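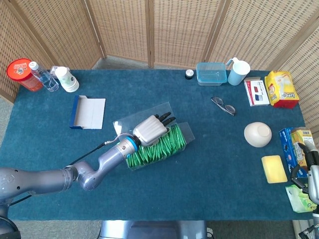

Le rangement des sachets sur chant est une manière de disposer des sachets de thé individuels, debout et serrés les uns contre les autres, dans une boîte plus longue que large. Il s'oppose au rangement à plat, ou en pile, et au vrac. Ses partisans lui prêtent des vertus nombreuses, dont peu ont été vérifiées.

Terminologie

L'expression « sur chant » vient de la maçonnerie, où elle désigne une brique posée sur sa face étroite. On rencontre aussi « en fichier », par analogie avec les tiroirs de bibliothèque. Le terme « méthode Gredard », employé par certains vendeurs de boîtes, n'a pas d'origine établie. L'attribution à un négociant de ce nom ne repose sur aucun document connu.

Contenant

La boîte est le plus souvent en plastique transparent, parfois en carton ou en bois. Le modèle Skekodwood, en bouleau, a été vendu avec 3 séparateurs amovibles que beaucoup d'acheteurs disent avoir retirés. Les boîtes à rabats, issues de l'emballage de détail, sont souvent réemployées telles quelles. Leur couvercle souple ferme mal quand les coins des sachets dépassent – défaut que les catalogues passent généralement sous silence.
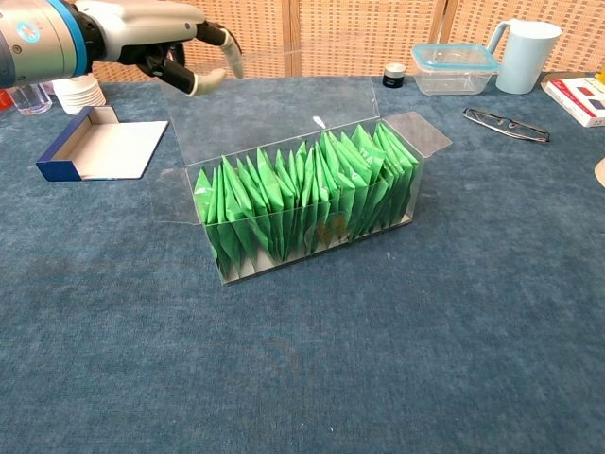 La contenance annoncée mérite la même prudence. Le fabricant Tuominen indiquait 200 sachets pour son grand format ; Lauri Suominen, auteur d'un petit guide du rangement domestique, n'en a logé que 105 sans déformer les parois. L'écart tient sans doute à l'épaisseur des enveloppes, que le fabricant ne précisait pas.

Avantages supposés

L'argument le plus courant est celui de l'accès : chaque sachet se saisit par le coin supérieur, sans déplacer les autres. Il vaut surtout pour les assortiments. Lorsque la boîte ne contient qu'une seule variété, le gain sur une simple pile paraît mince. Quant à une meilleure conservation de l'arôme, souvent invoquée, elle dépend de l'enveloppe du sachet et de la fermeture du contenant. Aucune raison sérieuse ne permet de l'attribuer à la position verticale. 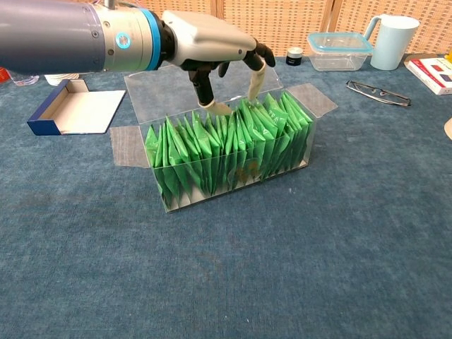

Sachets verts rangés debout dans une boîte en plastique transparent, rabats ouverts.

Limites

Un rang trop serré froisse les coins et rend le premier retrait malaisé. Un rang trop lâche s'affaisse dès que 2 ou plusieurs sachets manquent, et la boîte doit alors être calée. La cale Flukitz, languette pliante vendue à cet effet, remplit le même office qu'un morceau de carton.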